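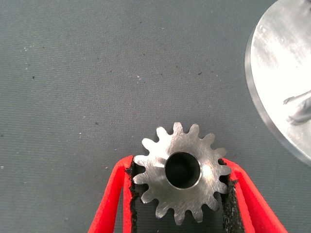
2022-05-14
Ostap Panasiuk, shared shop, back bench

Gear-to-pin placement on the Cisto arm. Continuing from the previous entry. The goal for this bench is unchanged: pick a small spur gear off the mat, carry it to the plate, and seat it on a pin without a person touching anything.

Setup. Red fingers with the black grip pads on the inner faces. Plate flat on the mat, not clamped. Wrist camera on, exposure locked. Controller is the Nernon board with the May firmware. Motion scripts are in the Prendo folder, and the old ones have been moved to a subfolder. Do not run the old ones, the tool offset in them is wrong for these fingers.

Grip. The pads bear on the teeth from both sides. Fingers make a V, so the gear wants to ride up toward the tips if the closing force is too high. Dropped the current limit to 900 in the gripper config and left it there. Pad surface is rough enough that I see no reason to go higher. Check the pads for crumbs before each session and brush them off.

Approach. I split the move into 2 stages. The first goes to a hover point beside the plate, with the gear clear of the pin. The second lines the bore up with the pin axis and comes down slowly.
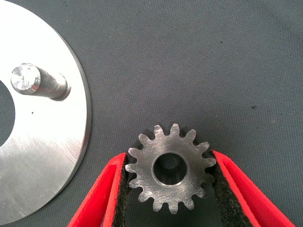 The hover point matters more than I expected. If it is too close to the plate, the left finger has to swing past the pin on the way in. I moved it out over open mat and re-taught it. The stored encoder value for the wrist joint at hover is 1,579. Write it down again if you re-teach, the config file does not keep the previous value.

Alignment. The pin end face is bright and washes out under the overhead light, so the circle fit on it jumps between readings. The bore is dark with a bright chamfer and fits cleanly. For now I fit the bore from the camera and take the pin position from the taught point. Navickas suggested a ring light with a diffuser. Worth trying, but the bracket needs to be drawn first.

Descent. Step 8 in the script is the slow part. It stops on contact force and does not search. A small spiral search should go in there, with a rotation of the wrist if the gear has to mesh with a neighbor.

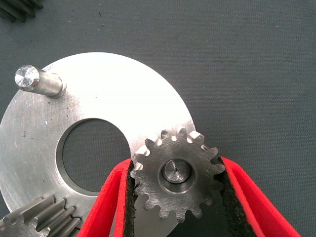
Gear at the shaft, fingers still closed. Second pin at upper left.

Open items:
- clamp or dowel for the plate, so the taught points survive a bump
- spiral search in step 8
- release: open slowly, then retract straight along the pin axis
- bracket drawing for the ring light
- spare pad material, same thickness as the current set

Leave the plate where it is if you need the bench. The mat can be wiped around it.

Last updated: same day, after the re-teach
Contact: Ostap Panasiuk, shop notebook | © Ostap Panasiuk | Back to top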